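Visit report: Weltotora dyehouse, Wukum
Posted 01/05/2018 by Ayuba Laryea

Weltotora opens its dyehouse to visitors once a year, in February. The site handles yarn in package form and a smaller amount of woven and knitted pile cloth. I went mainly for the water side: how the plant treats what comes in from the river, what it reuses, and what it sends out. Visitors were taken through in small groups in the same order as the material, from the yarn store to the dryers, then outside to the effluent plant.

Intake and softening

Process water is drawn from the Tseng and passes through a sand filter before softening. The river is moderately hard for most of the year and gets softer after snowmelt, so the plant tests at the intake every shift and sets the softener by the result. Hardness matters most for reactive dyes on cotton. Calcium and magnesium will bring some of the dye out of solution, and the specks end up on the outer layers of the package, where they are easy to see and hard to wash off.

The softeners are ion exchange units regenerated with brine. Spent brine used to go straight to the drain. It is now held in a separate tank and bled into the effluent slowly, which keeps the salt load level over the day. I asked whether they had looked at recovering it. They have, and the quote was too high for a plant of this size.

Dyeing

There are three package machines on the main floor, all Revska, and one older winch machine for cloth. The largest of the package machines holds 187 packages per load. Liquor is pumped through the packages from inside to outside and then reversed on a timer. The operator showed us the chart for a navy load that morning: a slow rise, a hold, alkali added in steps, another hold, then drain and rinse. The steps for the alkali were smaller than I am used to. He said the big single dose had given them shade differences between the inside and outside of the package, and the change cost them some minutes per load but cut the number of re-dyes.

Package density is checked before loading with a hand gauge. Soft packages let the liquor channel through, firm ones hold it back, and a mix of the two in one column gives a mix of shades. Packages out of range go back to the winder.

Shade checks

Samples are dried and conditioned before reading. A lab assistant reads them on the spectrophotometer and then by eye in a light cabinet under daylight and store lighting. The eye has the final say on pile cloth. Pile changes shade with the lie of the nap, and a reading taken with the nap brushed one way will not match one taken with it brushed the other way. The lab brushes every pile sample in one direction and marks the direction on the back with an arrow.

We had the question session between the lab and the outdoor part of the tour.

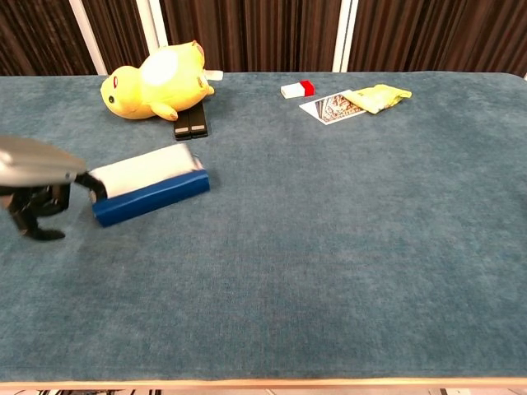
Table with teal-blue pile cover, brown curtains behind.

Most of the questions were on cost. Heat is the largest item after labor, ahead of dye and chemicals. The plant recovers heat from hot drains through a plate exchanger, which has to be opened and cleaned often on account of lint. A lint screen upstream helps, though it needs attention of its own – it had blocked twice in the month before the visit.

There was also a long exchange on rinsing. Weltotora moved from overflow rinsing to a fill-and-drain sequence and logged 3,823 loads on the new sequence up to the end of last year. The log is on paper and nobody has yet typed it up, so I could not get a split by shade depth. Dark shades still need the extra hot rinse.
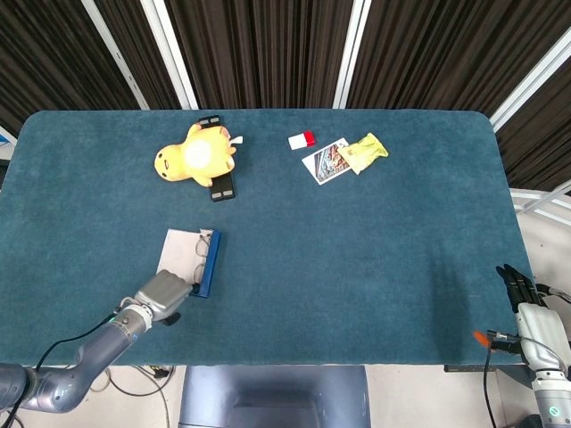
The effluent plant is behind the boiler house. Drains from the dye floor meet in a balancing tank, where the flow is mixed and the pH brought down with carbon dioxide from the boiler flue. Mineral acid is kept as a backup. From there the water goes to an aerated tank and a settling tank. Color is the remaining problem. Reactive dye that has not fixed to the fiber is very soluble and passes through the biological stage with little change, so a coagulant is dosed at the end. The sludge is pressed and hauled away.

Discharge samples are taken daily. The sample book for the current permit ran to over 139 pages and was left open for visitors to read. Entries for pH and solids were steady. Color varied more, with the high values falling on days when navy and black were run back to back.

Notes for our own plant

Stepped alkali dosing looks worth a trial on the medium machine first. The brine holding tank is cheap and we have a spare vessel that would serve. I would leave the flue gas system alone until the boiler is replaced. I have asked for the screen mesh size and will add it when I get a reply.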